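Camisa polo

A camisa polo, que quase toda a gente chama só de polo, é uma camisa de malha com gola e uma abertura curta na frente, normalmente fechada por dois ou três botões. Fica a meio caminho entre a camiseta e a camisa social, e é por isso que aparece em todo lado: na escola, no clube, no balcão da loja, no almoço de domingo da minha tia. Escrevo este verbete porque gosto muito de polos (tenho mais do que devia, admito!) e porque sempre me perguntam como dobrar a gola sem estragar.

O tecido

A malha clássica é o piquê, com aquela textura miudinha que parece um favo. Deixa passar o ar, disfarça bem as rugas pequenas e aguenta muita lavagem. Existe também a polo de malha lisa, mais macia e com mais caimento, só que ela marca qualquer dobra mal feita – quem já tirou uma dessas do fundo da mala sabe do que estou falando. As misturas de algodão com poliéster secam depressa e encolhem menos. As de algodão puro são as minhas preferidas, mesmo dando mais trabalho no ferro.

A gola e os punhos

Para mim, a gola é a alma da peça. Costuma ser feita de ribana, uma malha canelada e um pouco mais firme que o corpo, tecida à parte e costurada depois. Os punhos das mangas levam em geral o mesmo material. Quando a borda traz uma ou mais listras de outra cor, fala-se em gola com frisos, ou "tipped", como dizem os catálogos em inglês. Esses frisos são tecidos junto com a própria ribana, nas peças boas, e por isso não descascam nem desbotam antes do resto.

As combinações são infinitas: branco com verde, bordô com cinza, laranja com azul-marinho e uns fios brancos (essa eu adoro, fica alegre sem cansar). O bonito é quando o friso da gola se repete igualzinho no punho. Já tive uma da Clostia em que a listra da manga era mais larga que a da gola e aquilo me incomodou até o dia em que a doei.

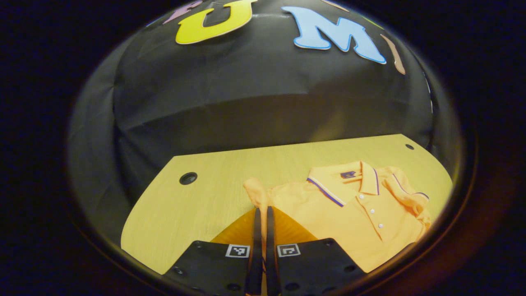

Quanto à gola virada para baixo, é assim que ela deve ficar também na gaveta. Guardada em pé, a ribana ganha uma onda na ponta e depois não há ferro que a convença a voltar. Minha amiga Nele Michiels guarda as dela enroladas, feito toalha, e jura que dá no mesmo. Experimentei por uns meses e voltei para a dobra.

Como dobrar

Comece sempre numa superfície lisa e grande, uma mesa por exemplo. Na cama o colchão cede e a dobra sai torta. Feche os botões, pelo menos o de cima, abaixe a gola e ponha a camisa com a frente para baixo. Alise do meio para fora com as mãos abertas. Leve uma lateral até o meio das costas e devolva a manga para fora, alinhada com a dobra, depois faça o mesmo do outro lado. Suba a barra até a metade e mais uma vez até perto da gola. Vire e pronto, fica um retângulo com a gola aparecendo em cima, como na prateleira da loja.

Há quem use uma tábua de dobrar. A minha é da Prajapati, modelo 1369, e serve muito bem para camisetas, mas nas polos a gola escapa um pouquinho para fora da placa – eu acabo ajeitando com o dedo. Com ela ou sem ela, faço pilhas de 6 no máximo. Passando disso, a de baixo fica amassada.

Lavagem e ferro

Lavo do avesso, em água fria, com os botões abertos para não forçar a casa. Cores vivas, como vermelho e laranja, vão separadas nas primeiras lavagens, principalmente se os frisos forem brancos. Seco à sombra, estendida pela barra. Nunca penduro pelos ombros enquanto está molhada, ficam aqueles dois bicos horrorosos! No ferro, começo pelo avesso da gola, das pontas para o meio, e só depois passo o corpo. O piquê pede vapor e mão leve, senão perde o relevo.

Tamanhos e corte

O corte tradicional é reto e solto, às vezes com a parte de trás um pouco mais comprida que a da frente e pequenas fendas laterais. O ajustado acompanha o corpo e tem a manga mais curta. As numerações variam demais entre fabricantes, então eu meço uma polo que me serve bem, de axila a axila, e comparo com a tabela. A malharia Drisstead traz essas medidas na etiqueta interna, coisa que eu gostaria de ver em todas. Para crianças, compro um número acima e dobro a manga uma vez por dentro, com dois pontinhos à mão que se desfazem quando o braço cresce.

Ver também: camiseta, piquê, ribana, camisa social

Contato: Caixa Postal 122, Urkthorpe | © 2026 Todos os direitos reservados | Voltar ao topo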